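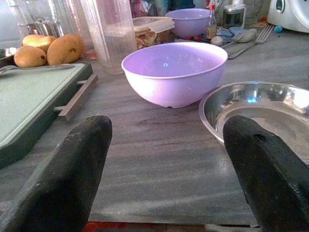 Should I set out all my bowls and boards before I start cooking, or get them as I go?

Set out the bowls, the board and the flatware first, and leave the food where it is until you're ready for it. Bowls are what you always find yourself hunting for with sticky hands, and a mango will wait quite happily on the counter.

I came to this the slow way. For years I cooked at the long table in our place in Eltby with everything we owned piled on top of it, and I would push things back with my elbow to make a little clearing about the size of a dinner plate, and then wonder why I was so cross by suppertime! These days I give the front half of the table to the work and the back half to the stuff, and I'm a much nicer person to eat with.

Start with the board, and put it on whichever side your free hand is. I cut right-handed, so mine lives on the left and I sweep things toward the middle. Then two bowls, one behind the other. The small steel one is for flour or whatever dry thing you've measured, and the plastic one behind it is for mixing. A fork and a spoon go to the right of them, side by side, and if you put them back in the same spot every time you'll stop looking for them after a week or so.

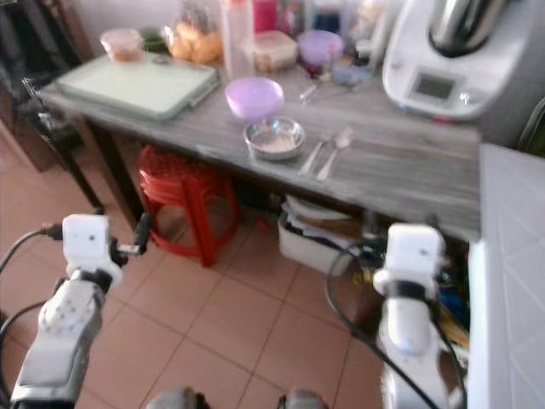 The back half needs a bit of sorting too -- not much, just enough that you aren't reaching over a tall bottle to get at a short tub. Tall things belong in the corners or flat against the wall. Bread can stay in its bag until you want it, and anything with a lid should have the lid on. I bought a set of Disach tubs when the kitchen store on Ritchie Street was closing (41 of them, lids included, and I have 9 lids left, don't ask me where they go) and the ones I still use are the ones I can see through.

Heavy appliances I leave in one corner for good. Our food processor weighed enough to put my back out once, and dragging it in and out of a cupboard was never going to last. Give it a spot near the outlet, keep the cord behind it, and work around it.

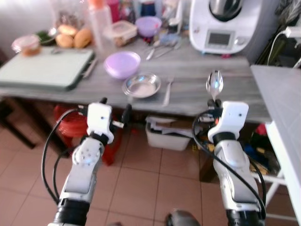 Underneath the table is worth a thought as well. A stool will tuck right in, and a bin for recipes and appliance booklets keeps them off the work surface, where they only get floury. I go through ours every May and throw out the manuals for things we gave away long ago.

Last of all, wipe the front half down before you sit down to eat -- a damp cloth and a drop of Olwood soap does ours.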